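Kastard Bench Cell for desktop computer strip-down

Home / Equipment / Dismantling and repair / Kastard bench cell

Page last revised 29 July 2023

Summary

The Kastard is a two-arm bench cell for taking apart and rebuilding desktop computers of the tower type. It is sold to refurbishers and repair shops that handle mixed stock in small batches. It does part of the job. The rest is still done by a person standing at the same table, and the price and the working area have been set with that in mind.

Buyers often ask whether a machine can now strip a tower without help. For a narrow set of models, with the case already open and the parts in good order, it can do many of the steps. For a pallet of unsorted machines from an office clearance, it can't. The sections below set out which steps fall on which side of the line, so that a shop can judge the cell against its own stock.

What is supplied

Two arms with their controllers
Two electric grippers with angled fingers
Slotted aluminium worktable with clamping points along every rail
Overhead camera and one wrist camera per arm
One printed parts fixture, made to order
Foot-operated pause switch
Control software, two seats

The screwdriver head is an option and is ordered separately. Case clamps are supplied only where the customer has told us which case will be run.

The table and the fixture

The tower is laid on its side with the side panel off, motherboard upwards. The table rails take standard slot nuts, so stops can be put wherever a given case needs them. The fixture stands to one side of the case and holds whatever comes out: expansion cards upright in slots, smaller parts in square holders, memory modules in the long rails at the front. 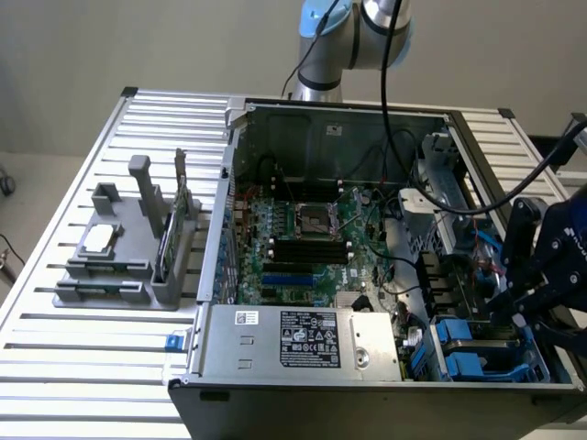 Fixtures are printed in grey from our own drawings or the customer's. A fixture matters more than most buyers expect. An arm that has to put a card down flat on a bench will need a second attempt to pick it up again, and may need several. An arm that puts the card into a slot of known position can pick it up with the camera switched off. If you intend to rebuild as well as strip, order the fixture at the same time as the cell and send us one sample of each card and module.

Reach and load

Table height is set at installation and can be altered afterwards in steps of 50 mm. The gripper opens to 80 mm, enough for a drive carrier or the narrow side of a small power supply but not for the wide side of a full-size one. Full-size units are lifted by the two arms together, or by hand. We recommend by hand.

What the cell does well

Tool-free parts. Drive carriers with sprung plastic handles are the best case. The handle gives the fingers something to close on, it stands clear of the metalwork, and it moves in one direction only. The same is true of most release tabs and of slot covers that hinge.

Memory modules. Removal is dependable once the latches have been pushed back. Putting a module in is slower, as the arm has to find the notch, seat one end and then press along the length. The force limit is set low at the factory and should be left there until the operator has run a full batch.

Expansion cards. Removal is good where the retaining latch is at the rear and nothing has been routed over the card. Insertion is fair.

Sorting into the fixture. Very good, and the part of the job that operators are happiest to give up.

What the cell does badly

Cables. Power leads, data leads and front-panel wires lie differently in every machine, including two machines of the same model from the same delivery. They sag, they hide their own connectors and they move when anything near them is touched. The cell can unplug a connector it can see and has been shown. It can't yet be trusted to move a bundle aside, hold it there with one arm and work behind it with the other.

Connectors with a side latch. The latch has to be squeezed while the connector is pulled. The fingers can do either. Doing both depends on the angle of approach, and inside a crowded case there may be only one angle, already taken up by the drive cage.

Processor sockets. Opening and closing the retention lever is within reach of the arm and is on our list. Handling the processor itself is not offered. The contacts are too easily bent and the cost of a mistake falls on the most valuable part in the box.

Screws that are tight, worn or of the wrong kind. A person feels a screw head begin to slip and stops. The optional driver stops on torque, by which time the head may be gone.

Dirt. Cameras don't like dust or felted fans. Blow out the case first.

Working beside the cell

The Kastard was laid out for shared work. Either arm can be paused on its own while the other holds position, and the pause switch is under the table edge so that it can be found without looking. In ordinary use the person clears the cables and anything stuck, then steps back and lets the arms take out the carriers, cards and modules. Some shops run it the other way about and call the person over only when the software gives up on a step. Both patterns are supported. The second needs a more patient person.

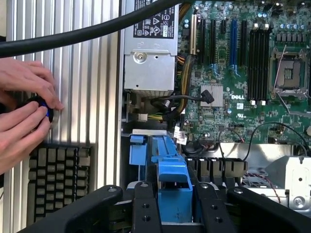 Speed is capped whenever hands may be inside the marked area. The cap makes the cell slower than a trained technician on nearly every single step, and we would sooner say so here than have it found out in the first week. The gain, where there is one, comes from the technician being free to test, label or pack during the steps that need no attention. A shop with one bench and one technician will see little of it. A shop where one technician looks after three benches will see more.

Teaching a new model

A new case is taught by guiding the arms through the job by hand, several times, with the cameras running. The software then works out which movements were common to all the runs and asks about the ones that weren't. Allow a day for a case similar to one already in the library and longer for anything with an unusual drive cage. The library holds 22 case layouts at present. All of them are business towers, which tend to have handles, latches and a sensible order of assembly. Home-built machines are outside the library and likely to stay there.

Layouts taught on one cell can be copied to another if the tables have been set up to the same datum. Wanigasekara, who hold our service contract outside the main area, can carry out the datum check on either side of a copy.

Trial results

The longest trial so far ran at Briltdale from March and covered 1658 separate part removals. It was meant to show where the cell stops and asks for help, so no machine was turned away for being awkward. Carriers and cards gave little trouble. Most of the stops were put down to cables lying across the part to be gripped, with poor lighting inside the case second. The lighting fault has been dealt with by a brighter ring on the wrist camera, fitted as standard to all new cells and available as a kit for old ones. The cable fault has not been dealt with.

Put plainly, the answer on shop-floor dismantling is much the same as the answer on laundry or washing-up. Rigid parts that sit where they are expected can be handled by machine today. Anything that bends, tangles or has been put away differently by each owner still wants a person. A tower computer has both kinds of part packed into one box - it makes a fair test piece for that reason, and a poor one for sales talk.

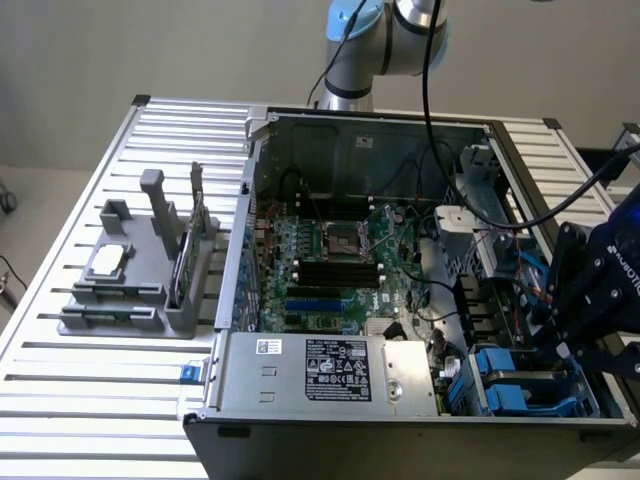
Tanvir Bandara writes that the page is fair on cables but too kind about rebuilding: taking a card out and putting it in the fixture is one job, and getting it back into a slot with the leads from the power supply lying where they fell is quite another. He would like the two quoted as separate figures. He also asks whether a cable comb could be clipped to the drive cage before the arms start.

We agree on the first point and will split the figures when the next trial is written up. On the second, a comb has been tried. It helps with thick data leads and does nothing useful for thin front-panel wires. Drawings are sent on request to anyone who wants to print one and alter it.

Site requirements

Level floor, fixed bench feet
Plain wall or screen behind the table; patterned backgrounds upset the overhead camera
Steady lighting, no direct sun on the work
Earthed table and wrist strap point for the operator
Clear access from the front and one side

Spares and consumables

Finger tips, standard pair
Finger tips, narrow pair, for carriers set close together
Gripper cable with strain relief
Fixture blank, grey
Ring light kit for older wrist cameras

Finger tips wear at the inner corner first. Change them in pairs. The narrow pair is weaker in side load and shouldn't be used for levering out slot covers.

Ordering

The cell is built to order by Geletti. Send the case models you handle most, a sample of each where you can spare one, and a note of which parts you remove and which you put back. We will reply with a list of steps marked as machine, person or either. If the list comes back mostly marked person, we will advise against buying.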